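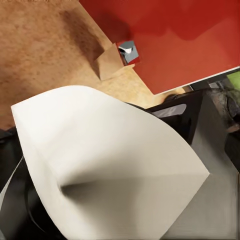 Render: off-white gripper finger and speckled tan surface

From: Mylene Sebastian
To: ekthorpe-renters list
Subject: Re: [ekthorpe-renters] Anyone used Bodasitz for a deposit letter?

Felicidad Sarmiento wrote:
> Hi all. I moved out of 1401 at the Barredo building in December and
> left it cleaner than I found it. My deposit was $2000. Six weeks later
> I got an envelope with a check for $1400 and a half sheet of paper
> that says "cleaning and restoration, $600." No receipts and nothing
> about what was restored.
>
> A neighbor told me about Bodasitz. They send a "legally certified
> demand package" for $215 and say most landlords pay in full once it
> arrives. The woman on the phone said that if I write to Barredo
> myself first I could "waive my position." She also said I should not
> cash the check under any circumstances. Has anybody used them? Is
> that true about waiving?

Felicidad,

I haven't used Bodasitz, and after reading their site last night I don't plan to. I'm not a lawyer. I did a few years of front desk work at a small claims clerk's office, so take this for what it is.

Start with "legally certified." Certified by whom? There is certified mail, a thing you buy at the post office counter for a few dollars, and it gets you proof that the letter went out. You can pay a little extra for a signature. I couldn't find anything on their site that says what else they are certifying. The sample letter they show has no attorney's name at the bottom. If a lawyer isn't signing it, you are paying $215 for a form letter and a stamp, to chase $600.

"Most landlords pay in full." Most of which landlords, and how do they know? Do they call you back three months later and ask? I'd want to see that in writing before I gave them a card number. Same with the waiving business. I can't think of how asking politely for your own money would cost you the right to it. A lot of small claims courts like to see that you asked first, and some require it. What can hurt you is writing something careless, like "I know the oven was bad but." So keep it short and don't admit to things you aren't sure of.

The check is the one place where the phone lady might have half a point. In some states, cashing a check marked "payment in full" or "full and final settlement" can be treated as agreeing to the amount. Look at the memo line, the back, and that half sheet. If there's wording like that anywhere, leave the check alone until you've talked to somebody who knows our state's rule. If there's no such wording I would be less worried, but I'd still ask before depositing it. "Under any circumstances" is a sales line.

If it were me, this week:

Find your lease and the move-in checklist, if they gave you one. Read what it says about deductions and about how many days they had to send the list. Our state sets a deadline for that, and six weeks sounds long to me, but look up the current statute yourself and don't go by me or by whatever is on a company's FAQ page.

Copy the half sheet and both sides of the check. Keep the envelope too, for the postmark.

Write to Barredo. One page with the unit, the date you gave back the keys, the deposit amount, what they kept, and a request for itemized receipts or the $600 by a date you pick. Send it certified and keep a copy.

Then call the county legal aid line. They do deposit questions all the time and it's free if you qualify. Even if you don't, the clerk can tell you the filing fee and hand you the form. Clerks can't give advice, which is annoying, but they will tell you what to file and where.

One more thing that bothers me. The terms page on the Bodasitz site says disputes go through "our partner Hastar," with no address. I looked for Hastar and found a one-page site with a contact form. Maybe there's a good reason for it. I'd like to hear it from them before I'd send anyone there, and the terms also say the fee is non-refundable "once drafting begins," which could mean the minute you hit submit.

If someone on the list has paid them and got their deposit back, please speak up, and say whether you had already written to the landlord on your own. I've seen plenty of people give all the credit to whatever they did last.

Felicidad, did you do a walkthrough with the manager before you left? And did you take any pictures of the place with dates on them? That matters a lot more to a judge than whose letterhead is on the demand.

Mylene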